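The second pair of hands

Nuvisent sells its two-armed packing cell on the strength of a single promise: you try the job on a screen first, and by the time the real machine is bolted down the hard part is over. I spent two days in May at Grekadora, a contract packer with one such cell and a second on order, to see how much of the hard part was left.

Quite a lot, as it happens. The cell stands at the end of a line that used to need two people per shift, lifting dense foam blocks from a bench and turning them into cartons. It was meant to be running within 2 weeks of delivery. When I arrived it had been there for 3 months, and the afternoon shift still kept a bench clear in case the work had to go back to hand.

Lifting something from both sides sounds like a small thing to ask. A person does it without thinking, and gives a little with one hand when the other pushes too hard. A pair of arms has to be told how much to give. If the left one closes a few millimetres early, the block slides across and the right one meets it in the wrong place. If both squeeze too firmly, the foam marks and the customer sends it back.

So the setting up begins in Rostami, the simulation package that comes with the cell. The engineers load a table, a block and the two arms, then run the same grip over and over with small changes: the block turned slightly, the table a touch lower, one arm slower than the other. They told me they had done 3,000 of these trial grips before the first real one, and they said it with some pride.

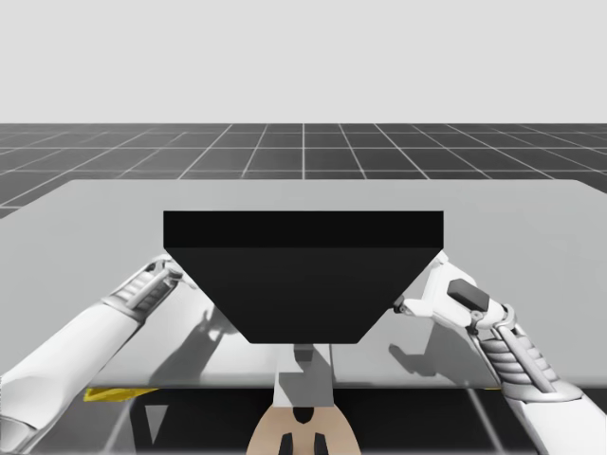 Both grippers close in on the black block in simulation, one from each side of the block.

It all looks wonderfully tidy. I asked what the software assumes about the foam, and was told it treats each block as perfectly stiff, with sides that are the same every time. The foam on the floor at Grekadora is neither of those things. It comes off the cutter with corners that vary, and it is softer in the morning delivery than in the stock that has been sitting by the wall.

This is where the looking after comes in, and where the brochure goes quiet. Every shift starts with a check of the finger pads, which pick up dust and lose their grip. The technician wipes them, brings each arm to a metal peg fixed to the bench and compares the reading with the one from the night before. If they have drifted apart, the arm is zeroed again and the first few blocks are run at crawling pace. On a good day it takes half an hour. On my second morning it took until twenty past nine, because a cable on the right wrist had worked loose and nothing in the fault log said so.

The pads themselves come from Brilus and are replaced after about 400 hours. Grekadora had budgeted for half as many sets as it has used. Nuvisent's reply is that pad life depends on the product, which is true, and which I could not find anywhere in the sales material.

I don't want to be unfair to the simulation. It caught a clash between the two elbows that would have been expensive on real metal, and the engineers can try out a new block size over lunch without stopping the line. That is worth paying for. My quarrel is with the way the time saved on screen gets counted, while the mornings spent with a cloth and a peg do not appear in anybody's figures.

Grekadora has kept its order for the second cell. It has also asked for a longer handover this time, with a Nuvisent engineer on site until the pads have been changed at least once, and when I left the two firms were still arguing over who would pay for it.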